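## 3. Setting up the microphone handover practice run

Section 3 covers the simulated practice run for the Evarside student robotics club. Complete Section 2 first. You need a working login on one of the club workstations and a copy of the Ketell scene package in your own folder. Work in pairs: one student drives and the other keeps the log sheet.

The run uses one Franka arm on the table, a dresser with the microphone on it, and a modeled hand. All of these load together from a single scene file.

### 3.1 Load the scene

1. Start the simulator from the desktop icon. Wait until the status line reads **Ready**.
2. Choose **File > Open Scene** and select `handover_mic`. Do not open `handover_mic_old`. It was kept for the July teams and has different joint limits.
3. Enter 1791 in the **Seed** box. The club judges score every team on this seed.
4. Click **Build**. On the older workstations this can take up to 30 seconds, and the window may stop responding while it works.
5. Check that the scene name in the title bar matches the one you selected.

> **Note:** If the build fails, close the simulator completely and start again from step 1. Clicking **Build** a second time leaves parts of the first build in memory.

### 3.2 Check the arm

1. Open the **Joints** panel. The first seven sliders are the arm. The remaining one is the gripper.
2. Click **Home**. The sliders should settle and stop moving.
3. Move joint 1 a small amount in each direction, then click **Home** again.
4. Open and close the gripper once with the **G** key.
5. Write the home values on the log sheet.

> **Caution:** Leave **Collision** switched on. With it off, the fingers pass straight through the furniture and the run will not be scored.

### 3.3 Set the hand

The hand is controlled by the Huenchumán hand script, and it does not respond to the joint sliders.

1. In the **Scripts** panel, select `hand_reach` and click **Attach**.
2. Set **Pose** to *Open, palm up*.
3. Set **Speed** to 3. Faster settings are for the second round.
4. Set **Start delay** to 14 seconds, so the driver can get both hands to the keyboard.
5. Click **Preview**. The hand comes in over the dresser toward the microphone and holds there.
6. Pause with the space bar while the hand is still short of the microphone and the gripper is hanging clear of it.
7. Compare your view with the reference view after step 9. Small differences in arm pose are fine. The palm must face up and the gripper must be empty.
8. If the palm faces down, detach the script, click **Reset Hand**, and repeat from step 1.
9. Save the paused state with **File > Save Checkpoint**. Use your team name and the word `start`. 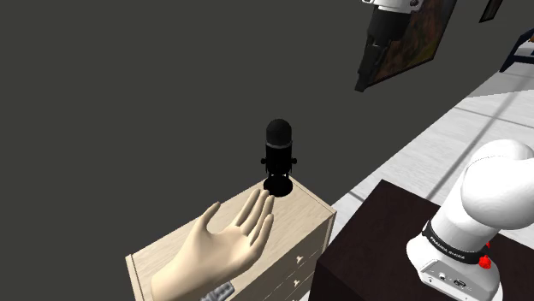
### 3.4 Run and record

1. Load your `start` checkpoint.
2. Turn on **Record** in the Cotura logger window. The button stays lit while it is writing.
3. Press the space bar to resume. The driver controls the arm from here on. The other student calls out the time and does not touch the keyboard.
4. Stop the run when the microphone has been handed over, when it falls, or when the timer ends.
5. Turn off **Record** before closing the scene. A log that is still open when the scene closes will be empty.
6. Copy the log to the shared club folder and fill in the result column on the log sheet.

> **Note:** Keep failed runs. They are needed for the review in Section 5.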